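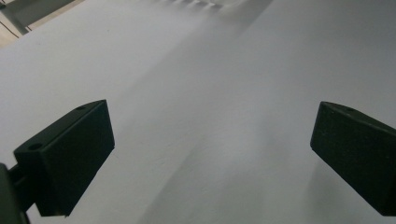
## 白い天板と白い紙の扱い

台所の調理台、作業部屋の机、洗面所の棚。家の中の白い面と、その上で使う紙や道具の手入れをまとめた。以前のページにばらばらに書いていたものを4月に整理し直したので、前と順番が違う。台所、作業机、紙、道具、収納の順になっている。

白い面は汚れが見えやすい。掃除の手間が増えると言われるが、見えたところだけ拭けばよいので、うちでは濃い色の天板より楽に感じている。濃い色の天板は、乾いた水滴の輪と粉っぽい埃が目立つ。白はペンの線、錆、醤油、カレーが目立つ。どちらを選んでも何かは目立つ。

## 毎日の拭き方

1. 乾いた布か柔らかいブラシで、粒のあるものを先に払う。砂糖、塩、パンくず、消しゴムのかす、木くずなど。
2. 固く絞った布で奥から手前へ拭く。往復させると端に汚れの筋が残る。
3. 乾いた布で水気を取る。

粒を払わずに拭くと、細かい傷がつく。傷に汚れが入ると白い面は全体に灰色っぽくなり、洗剤では戻らない。1の手順だけは急いでいるときも省かない。

布は2枚あれば足りる。湿らせる方と乾いた方で色を変えておく。うちは湿らせる方が水色、乾いた方が生成り。古いTシャツを切ったものでもよいが、プリントの部分は水を吸わないので外す。

アルコールを使う場合は、天板の素材を先に確かめる。塗装した木やニスの面は白く曇ることがある。アクリルは細かいひびが入ることがある。説明書が残っていなければ、裏面か、物の陰になる隅で一度試す。

## 汚れの種類ごとの落とし方

### 油

食器用の中性洗剤を水で薄め、布に含ませて拭き、あとから水拭きを2回する。洗剤が残ると、そこにまた埃がつく。コンロの近くはぬるま湯を使うと早い。

古い油で、触るとべたつくものは、薄めた洗剤を含ませたキッチンペーパーを貼って置いておく。乾く前にはがす。貼ったまま忘れると輪じみになるので、途中で別の部屋に行かない方がよい。

### お茶とコーヒー

こぼしてすぐなら水で落ちる。時間がたったものは重曹を水で練って、指の腹でそっとなでる。こすらない。重曹は研磨力が弱いとはいえ、つやのある面に力を入れて使えば曇る。アルミには使わない。黒ずむ。

天然石の天板は話が別で、酸に弱いものがある。酢やクエン酸は避け、石用の洗剤を使う。

### カレーとターメリック

黄色い色は洗剤で拭いても残る。ほとんどの場合、日の当たる場所なら数日で薄くなる。まな板や保存容器は窓際に置いておけばよい。天板は動かせないので、漂白剤を使うか、薄くなるのを待つかのどちらかになる。

漂白剤は塩素系と酸素系で扱いが違う。塩素系は酸性の洗剤や酢と一緒に使わない。有毒なガスが出る。同じ日に同じ場所で続けて使うのもやめておく。換気をして、手袋をして、金属の部分につけない。

### 油性ペン

アルコールを布に取り、線の外側から内側へ向かって押さえる。横に引っぱると広がる。薄くなったら布の面を変えて、また押さえる。

ボールペンはアルコールで落ちるものと落ちないものがある。ゲルインクは残りやすい。消しゴムで先に表面をこすっておくと、少し違うことがある。

### 鉛筆の跡

消しゴムで十分。砂消しは使わない。面の大きい汚れなら、メラミンスポンジを水で濡らして軽く当てる。つやのある天板に使うと、当てたところだけつやが消える。目立たないところで試すこと。うちの洗面所の棚には、試さずに使った跡が楕円形に残っている。

### 錆

缶の底や、濡れた針金の跡。クエン酸を水に溶かし、ペーパーに含ませて置き、よく流す。ここでも塩素系とは混ぜない。石の天板には使わない。

缶を置く場所が決まっているなら、コルクの板か古いコースターを敷いておく。シェービングフォームの缶も錆びる。

### 接着剤とシールの跡

シールの跡はドライヤーで温めてからゆっくりはがす。残った糊は、はがしたシールの粘着面を押しつけて取る。それでも残れば台所用の油を少し塗り、しばらくしてから中性洗剤で拭き取る。

木工用の白い接着剤は、乾く前なら水で拭ける。乾いたものは水で濡らした布をのせておくと白くふやけるので、プラスチックのへらで持ち上げる。瞬間接着剤は専用のはがし液がいるが、天板も一緒に溶けることがある。小さければそのままにしておくことをすすめる。

## 作業机に紙を敷く

工作、塗装、裁縫の型紙、靴磨き。天板を守るには紙を一枚敷くのがいちばん安い。

紙は何でもよいが、用途で少し使い分ける。

- **新聞紙**：吸うのはよい。インクが手や材料に移る。白い布を扱うときは使わない。
- **模造紙**：広くて白い。小さいねじや針を落としても見つけやすい。絵の具は裏に抜けることがある。
- **クラフト紙**：丈夫で破れにくい。色が濃いので黒っぽい部品は見えにくい。
- **オーブン用の紙**：接着剤がつきにくい。すべるので四隅を留める。
- **コピー用紙**：小さい作業はこれで足りる。

留めるにはマスキングテープを使う。端を折り返しておくと、はがすときに爪を立てなくてすむ。長く貼ったままにすると糊が残るので、作業が終わったらその日のうちに取る。

ロールの紙は巻き癖がついている。逆向きに巻き直して、輪ゴムをかけて一晩置くとおさまる。急ぐときは机の角に裏面を当て、両手で引いてしごく。力を入れすぎると折れ目がつく。細かいしわは、乾いた布を当てて低温のアイロンをかけると目立たなくなる。蒸気は使わない。

作業のあと、紙の四辺を持ち上げてくずを真ん中に集め、二つに折ってごみ箱の上で傾ける。掃除機を出すより早い。粉の細かいものは、紙ごと丸めて捨てる。

塗料や油のついた紙や布は、丸めて袋に詰めたままにしないこと。亜麻仁油など乾性の油は、布にしみ込ませて丸めておくと自然に熱を持ち、火が出ることがある。水に浸して、ふた付きの金属の缶に入れ、自治体の決まりに従って出す。

## 紙をしまう

大きい紙は平らに置くのが一番よいが、場所を取る。うちではベッドの下に、段ボールを2枚合わせて紙挟みにしたものを入れている。合わせ目を布テープで留め、反対側は洗濯ばさみで閉じる。

丸めてしまうなら、芯を入れる。ラップの芯は細いので、カーテン店や布地店でもらえる太い芯の方が癖がつかない。外側に一枚、いらない紙を巻いておくと日焼けしない。

紙は湿気を吸って波打つ。北側の押し入れや、洗濯機の横には置かない。波打った紙は、重しをして乾いた部屋に置く。本や鍋でよい。鍋を使うなら底を拭いてから。

白い紙の黄ばみは戻らない。黄ばんだものは下敷きか、包み紙に回す。

## 刃物と定規

紙を切る定規は金属の縁のあるものを使う。プラスチックの定規にカッターを当てると、縁が削れて次から線が曲がる。削れた定規は線を引く用にもならないので、早めにあきらめる。

うちで使っているのはササキ（Sasaki）の50センチの定規で、裏に薄いゴムが貼ってある。すべらないのはよいが、ゴムに黒い汚れがつくと白い紙に移る。使う前に裏を一度拭く。

カッターの刃は、切れないと思う前に折る。紙の端が毛羽立ったら折り時になる。折った刃はふた付きの空き瓶に入れて、いっぱいになったら「刃物」と書いて出す。自治体によって出し方が違うので調べておく。

切るときは下にカッターマットを敷く。マットがなければ厚い段ボールでもよい。雑誌は表紙がすべるので向かない。カッターマットは熱に弱く、日なたの車の中や暖房の前に置くと反る。一度反ったものは、ぬるま湯で温めて平らなところで重しをしても、元どおりとはいかない。

はさみがべたつくのは、テープの糊が刃についているから。アルコールを含ませた布で、刃の背の側から拭く。刃の側から拭くと布と指を切る。拭いたら支点に油を一滴さして、何度か開閉し、出てきた油を拭き取る。台所ばさみには食用油でなく、食品に触れてもよい機械油を使う。食用油はそのうち固まる。

## 小さい部品をなくさない

白い面の上で分解すると、たいていの部品は見つかる。見つからないのは、透明なものと白いもの。眼鏡の鼻あてや樹脂のワッシャーは、逆に黒い布の上で扱う。

部品を外した順に左から並べる。卵のパックや製氷皿があれば、順に入れていく。磁石のついた皿は便利だが、時計の近くには置かない。

途中でやめるときは、並べたところに大きいボウルを伏せておく。猫のいる家では、ボウルの上に本をのせる。

ねじを戻すときは、一度逆に回して、かちっと落ちるところを探してから締める。樹脂の部品はこれをしないと溝がつぶれる。つぶれた穴は、爪楊枝の先に木工用の接着剤を少しつけて差し込み、乾いてから切ってねじを入れ直す。木の穴ならこれで持つ。樹脂の穴は、ひとまわり太いねじを使う方がよい。

床に落とした部品は、部屋を暗くして懐中電灯を床すれすれに当てて探す。影が長く出るので見つけやすい。掃除機の口にストッキングをかぶせて吸う方法もある。輪ゴムでしっかり留めておく。

## 机のまわりの明かり

白い面はよく光を返す。手元の電灯が強すぎると、紙に引いた薄い線が見えなくなる。電灯は利き手と反対の、少し奥に置く。真上から当てると、のぞき込んだ頭の影が落ちる。

線が見えにくいときは、電灯を低くして横から当てる。筆圧の跡や、やすりの掛け残しもこれで見える。天板の拭き残しを探すときも同じで、しゃがんで目の高さを天板に合わせて見ると、油の膜が筋になって見える。

電球の色は、縫い物と塗装なら昼白色がよい。電球色の下で白い糸を選ぶと、翌朝になって生成りだったとわかる。

## 棚と引き出し

白い棚板は、物を置いた跡が輪になって残る。棚用のシートを敷くのが普通だが、長く敷くとシートの色が移ることがある。無地の、色のないものを選ぶ。

うちではボーラハム（Bollarham）の棚を台所と作業部屋の両方で使っている。型番は1311。棚板は裏表とも同じ仕上げなので、傷んだら裏返して使える。裏返すときは棚受けの位置がずれないよう、外す前にマスキングテープで印をつけておく。

引き出しの底には、切った模造紙か包装紙を敷く。糊で貼らない。汚れたら取り替える。すべりの悪い木の引き出しには、ろうそくのろうを溝にこすりつける。金属のレールなら、古い油と埃を拭き取ってから、乾くタイプの潤滑剤を薄く吹く。上から足すだけだと埃を呼ぶ。

引き出しの中の仕切りは、牛乳パックを切ったものが寸法を合わせやすい。高さをそろえるには、引き出しの深さより少し低い位置に、厚い本を台にして鉛筆を水平にのせ、パックの方を回して線を引く。これで全部同じ高さに線が入る。

## 買って長く使っているもの

値段は変わるので書かない。

- **ウルティルネス（Ultilness）のスポンジ**：柔らかい面だけ使っている。硬い面は鍋専用。硬い面で天板を拭くと傷がつく。
- **トルノテル（Tornotel）の卓上ブラシ**：毛が柔らかく、消しゴムのかすとパンくずの両方に使える。台所用と机用は分けている。洗ったら毛先を下にして干す。
- **6個組の洗濯ばさみ**：紙挟み、袋の口、型紙の仮留め。ばねが錆びたら跡がつくので捨てる。
- **霧吹き**：薄めた洗剤を入れておくが、作り置きは数日まで。中身を書いたテープを必ず貼る。

ブラシの毛に絡んだ髪や糸は、目の粗い櫛で根元からすくう。スポンジは使ったあと絞って、立てて乾かす。吸盤の籠は白い壁から落ちるときに跡を残すので、掛けるタイプに替えた。

## 季節ごとにやること

春は窓を開ける日が増えて、天板に細かい砂がのる。拭く前に払う回数を増やす。花粉の時期は、払うと舞うので、先に湿った布を静かに置いて吸わせ、持ち上げる。

梅雨は紙をなるべく出しっぱなしにしない。引き出しを少し開けて、扇風機の風を通す。棚の奥の壁に手を当てて、ひんやり湿っていれば、物を手前に出して隙間を作る。

夏は接着剤のふたを確かめる。乾くのも早いが、固まるのも早い。テープ類は日なたに置くと糊が横ににじむので、引き出しに移す。

冬は静電気で白い天板に埃が貼りつく。固く絞った布に柔軟剤をごく少し含ませて拭くと減る。食べ物を置く面ではやらない。

## 追記

メラミンスポンジを人工大理石に使ってよいかという質問が来ていた。つや消しの面なら軽く使えるものが多いが、つやのある面はやめた方がよい。メーカーの説明書に書いてあればそちらに従う。

塗装のはげた白い天板の補修は、別のページに書く予定。修正液で塗ると、その場は白く見えるが、後で黄色くなり、上から塗料がのらない。先に塗ってしまった場合は、プラスチックのへらで少しずつ削ってから下地を作る。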